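Plirnasdale Community Hall Forum
Kitchen and Catering > Serving Standards

Topic: Skewered items on shared plates

YTindall
Members are asked to comment on the proposed serving guidance before it is adopted in August. The draft states that skewered food shall be presented on dark oval plates, and that tables shall be wiped between courses. The hall holds 83 plates of this type. Comments on either point are welcome.

Biltthorpe_Catering
We support the first point. Red food shows well against a dark plate. We do not support the second. At a reception for 200 guests, wiping every table between courses would require 4 additional staff.

R. Paulauskas
I must disagree with the previous member. Crumbs are far more noticeable on a white tabletop than on a patterned cloth, and guests rest their sleeves on it. If the hall wishes to keep its white tables uncovered, wiping should remain a requirement.

Biltthorpe_Catering
A cloth would settle the matter. Laaksonen supplies ours.

R. Paulauskas
Cloths were withdrawn because of laundry costs. Please refer to the earlier topic.

skostana_events
Our concern is with the plates. Dry coatings fall from the food and remain on a dark surface, where they are very easy to see. A pale plate would be more forgiving. We also request that wooden skewers be kept, as metal ones retain heat.

YTindall
Noted. The draft does not propose any change to wooden skewers. On plate color, I would ask members to consider the table and the plate together. Two views of the tabletop are attached.
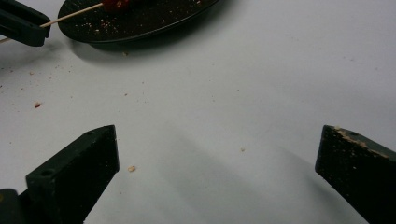
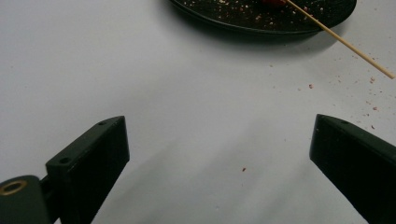
Attachments: white tabletop, uncovered. The dark oval plate and wooden skewer are in the first.

R. Paulauskas
Thank you. My position on wiping is unchanged. I have no objection to the dark plates.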